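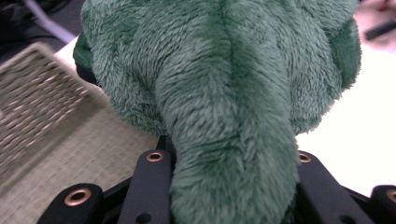 Alby Quinlan would never have sold the ferry, and Sala might as well get used to the idea, was what they were saying in the post office at Torkevstead the morning she came back. They said it kindly enough, over the stamps and the tinned peaches, and then they asked after her mother's hip.

Sala had been away long enough to forget how the village talked, which was always slightly past you, as if to somebody standing at your shoulder. She bought a loaf and a quarter of tea she didn't need and walked down to the slipway with the wind pushing at her back. It was November and the river was the colour of an old saucepan. The ferry, the Rultora, sat at her mooring with her nose to the current and her paint coming off in curls, just as she had every winter of Sala's childhood.

Alby had left it to her. Not the house, which went to a nephew, and not the good clock, which everybody had supposed would go to the chapel. He had left her the boat, the bell, the tin cash box and a ledger with the crossings written up in pencil. The last one was number 1053, one passenger and a dog, no charge for the dog.

She had only ever been his Saturday girl, if you could call it that, when she was twelve and wanted money for a bicycle. He paid her in coins warm from his pocket and taught her to read the water (brown and smooth was fine, brown and wrinkled meant keep your hands in). He hardly ever told her off. Once, when she let the rope go and they drifted the best part of the way to Camero with the vicar aboard, he only took his cap off, looked inside it, and put it back on again.
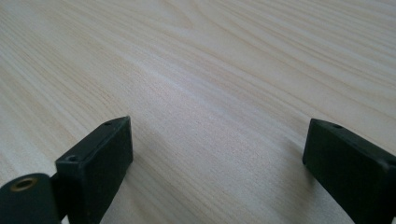
The buyer was a pleasant man from Camero who wanted to put the Rultora in the garden of his hotel and serve drinks on her. He had telephoned twice already, and he had a nice voice, and the sum he mentioned would have mended the roof of Sala's flat and left enough for a holiday. She had told him she would think about it. She had fully intended to think about it on the train, but there had been a baby in the next seat who wanted to be played with, and so she had arrived at her mother's without having thought about it at all.

"He's offering a fair price," said her mother, who was supposed to be resting and was instead standing on one leg to reach the custard powder. "And you don't even like boats."

"I like that one."

"You were sick on that one."

"Only the once, and it was the pie."

Her mother laughed so much that she had to sit down, and then of course they had to have the pie story from the beginning, with all the voices, and by the time they had finished it was dark and the potatoes had boiled dry.

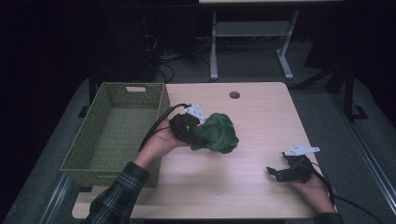

Alby's things had been brought up from the boat shed by the nephew, and the next morning Sala set about sorting them at the kitchen table. She put the bell on the windowsill and the cash box beside it. Then she fetched down her mother's old ironing basket, an olive-green woven one, deep and long, with a slot in the end for your fingers, and tipped out the pegs so that she had somewhere to put the papers. There were tide tables going back years, a bill for 44 feet of rope, and a seed catalogue. In the back of the ledger was an envelope with her name on it in the same soft pencil.

She made herself a cup of tea before she opened it, and drank most of it too.

Dear Sala, it said. The pump sticks, give it a thump on the left side. Don't let them charge you more than 100 for the varnish. You needn't keep her if she's a nuisance to you. I should have liked to see you bring her in by yourself, you had good hands for it. The bicycle was a nice colour. Yours truly, A. Quinlan.

She read it through again and put it in her cardigan pocket. Her mother, who had been pretending to look for her glasses, asked whether it was anything important.

"He says the pump sticks," said Sala.

A little before noon somebody on the far bank began to shout and wave a scarf. The road round by the bridge was nine miles and the bus had gone. Sala stood at the window and watched the scarf for quite a while. Then she took the bell off the sill, looked about for her boots, and asked her mother where on earth they kept the oil these days.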